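Arnstead's furniture swap is back, and I've already cleared a wall for it

Posted in May | By the home and neighborhood desk
Filed under: Around Town, Secondhand & Thrift

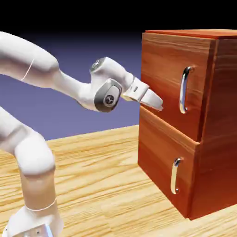

I've been going to the Arnstead furniture swap since it was a row of card tables behind the old Wesetti bakery, so you can imagine how I took the news that it's coming back this month, and in a bigger space too! The organizers have the ground floor of the Heiskanen building for the whole weekend, loading dock included, which means no more carrying a dresser down the ramp while somebody's uncle shouts directions.

If you've never been, it's pretty simple. You bring in a piece you don't want, you get a ticket, and you trade the ticket for a piece you do want. Last year 224 households signed up and 1,557 items changed hands (a lot of those were lamps and picture frames, but still). This year they're making room for 700 larger pieces, and small cabinets, nightstands and chests of drawers get their own section near the front doors.

I'm happy about that last part. Small drawers are what everybody on my street is after. We all live in these narrow houses with no closets to speak of, and a little two-drawer cabinet fits next to a bed or under a window where nothing else will. I traded a perfectly good armchair for one a couple of years back and I'd do it again tomorrow.

A few things have changed. There's a limit of 2 large items per household now, and upholstered stuff gets checked at the door before it's let in. Mattresses are out completely. Drop-off opens at 8 a.m. and trading starts at noon, and they told me they'll be strict about noon this time (last year people were hiding bookcases behind the coats).

Jodura, the hardware store on the corner, is setting up a repair table with glue, clamps and a big box of spare knobs. You can use the tools for free and pay for whatever parts you take. I plan to bring the drawer that's been sticking in my kitchen since winter and see if anybody there has better luck with it than I've had.

Parking behind the building is for loading only, with a 20-minute limit, so unload and then move over to the lot by the library. Sign-up sheets are at the Jodura counter until they run out.

3 comments

porchlight_
Will they hold a piece for you while you go get the truck? Lost a gorgeous desk that way last time.

Mapleside mom
Yes, there's a hold area now, one hour max. It's on the sheet at Jodura.

tallboy77
Bringing two dressers and leaving with zero dressers. Wish me luck, my wife is coming along.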